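**Faltcombe shared workshop, progress report to the fund, June**

We were asked to say whether the Faltcombe workshop is on track. On paper it is. Memberships stand at 977 against a target we set ourselves, and I would not read too much into that. Joining is free, and most people on the list signed up at the spring open evening and haven't been back. The sign-in sheets show 56 people who came more than once this quarter. I would rather be judged on that figure.

The evening classes are a mixed story. Furniture repair fills every time. Upholstery has been dropped twice for lack of takers, and I doubt a third try with new posters will change much. The original bid assumed demand for it on the strength of a survey that 40 people answered, most of them already on our mailing list. 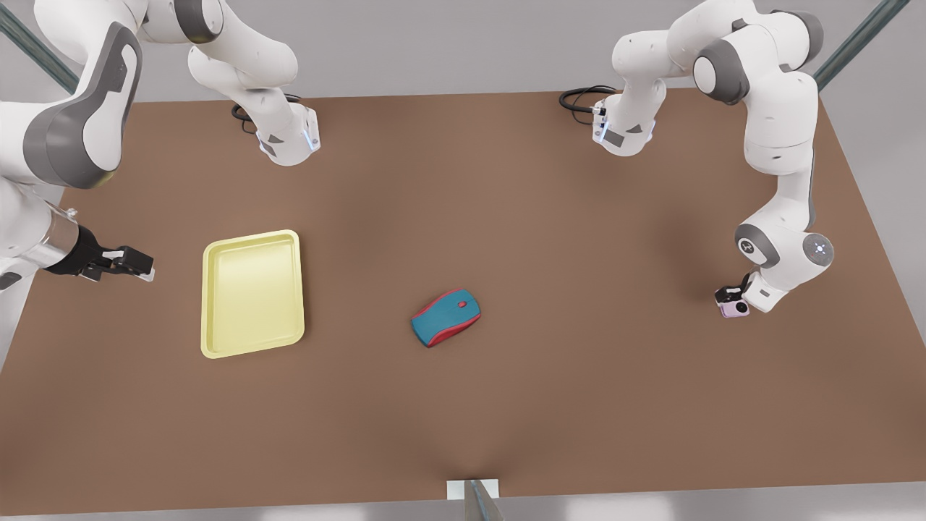
Spending is under budget, but only on account of the delayed electrical work. Belkadi has now quoted $1,594 for the extra outlets along the back wall. The price looks fair to me. The promised start date has moved twice, and I have stopped putting it in the plan.

Booking through Droltix still causes trouble. Double bookings are down, yet the monthly report counts canceled sessions as attended, so please ignore the usage chart we sent in the last packet. We have asked for a fix and been told it is coming.

The Dilleck partnership has produced two meetings and no shared sessions. I suggest we leave it out of next year's goals until they name a start month.

For next quarter we ask to move the unspent upholstery money to furniture repair. We'd also like approval to report repeat visits in place of memberships.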